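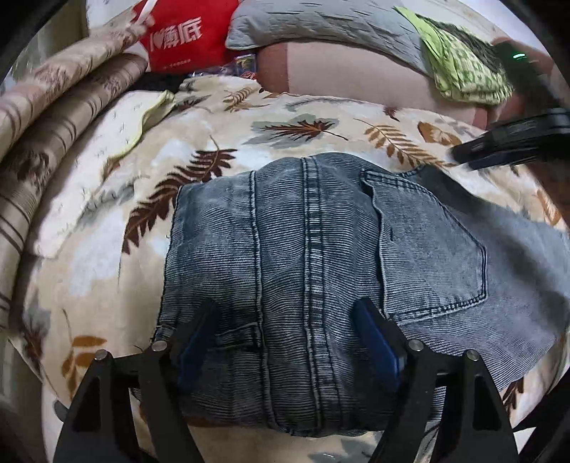 2/18/19 – Folding by hand-held gripper, jeans on the bed

Went through the Kemness set again this morning. 103 demonstrations of the jeans task so far, 13 of them thrown out for tracking loss. Thaddäus Plattner wants to start training on what's left. I don't think it's ready.

My main complaint is that a person holding the gripper fixes mistakes without noticing. You feel the denim slide and you squeeze harder. None of that gets logged, only pose and finger opening. Ekon's write-up treats this as a small thing. I'd like to see their failures before I believe it.

The blanket is my second worry. Leaves and ferns all over, soft pile, and it moves when the jeans move. Fast wrist turns smear the pattern, and I suspect that is where the tracker gets lost.

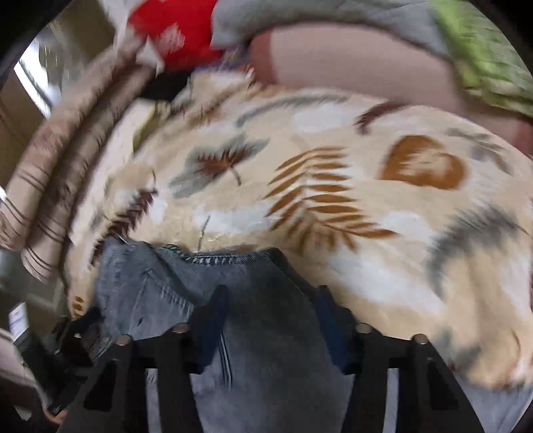

Ullholm says slow the operators down. Fine, but then we teach the arm to be slow, and it's slow enough already. I'd sooner try a shorter exposure first.

Sakalauskas replay: 7 clips picked at random, open loop. The folds I would accept: two. Thaddäus counts four. We need to write down what a fold is before either of us counts again.

Left to do:
– log grip force, even badly
– same task on a plain sheet
– ask Ullholm where clip 3946 went, it's in the index and not on the drive

No training run until the plain sheet clips are in. April if it has to be.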